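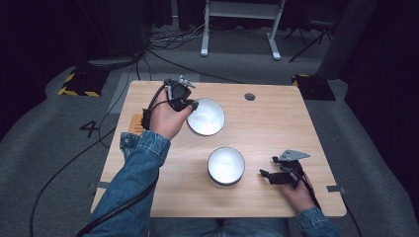
Two white bowls on a light wooden table.

How to refinish a wooden table top with hardwax oil

By Wendy Inskip
May 7, 2023

A pale wooden top shows every ring and scratch, and sooner or later it needs doing again. The job takes a weekend, most of it waiting. These steps are for solid wood. If yours is veneered, skip the coarse sanding and start at step 3 with the finer paper.

What you need

Sandpaper in 80 and 180 grit
A cork sanding block
Hardwax oil, clear or with a little white in it
Lint-free cloths
A vacuum cleaner with a brush head
Dust mask and gloves

A 75 cm by 120 cm top takes some 80 ml of oil for two coats. The smallest tin is usually plenty.

1. Clean the top

Wipe it down with warm water and a drop of washing-up liquid, then with a clean damp cloth. Leave it overnight. Wax polish clogs the paper, so if the table has been polished, go over it with white spirit first and open a window.

2. Sand with 80 grit

Wrap the paper round the block and work along the grain, never across it. Keep the pressure even and don't dwell on one mark, or you will end up with a dip that shows when the light is low. Deep rings may not come out completely. I stop when I can no longer feel the mark with a fingertip.

3. Sand with 180 grit

Same again, lighter. Take the sharp corners off the edges with two or three strokes. Don't go finer than 260 – the surface closes up and the oil sits on top of it.

4. Remove the dust

Vacuum, then wipe with a barely damp cloth. Let it dry for an hour. If the grain has risen and feels rough, give it one more light pass with worn 180 paper and vacuum again.

5. First coat

Stir the tin well. Put a small amount on a cloth and rub it in along the grain, working in strips the full length of the table. After ten minutes wipe off whatever is still wet with a dry cloth. Be thorough, especially along the edges, where it collects and goes sticky.

6. Second coat

Leave the first coat for 12 hours, or longer in a cold room. Apply the second more thinly than the first and wipe off as before.

Used cloths can catch fire on their own. Soak them in water and dry them flat outside before they go in the bin.

Before you use it

You can eat at the table after a day if you are careful, but keep water off it for a week. Hot pans need a mat at any age. For small marks later on, sand the spot lightly with 180 and rub in a little oil.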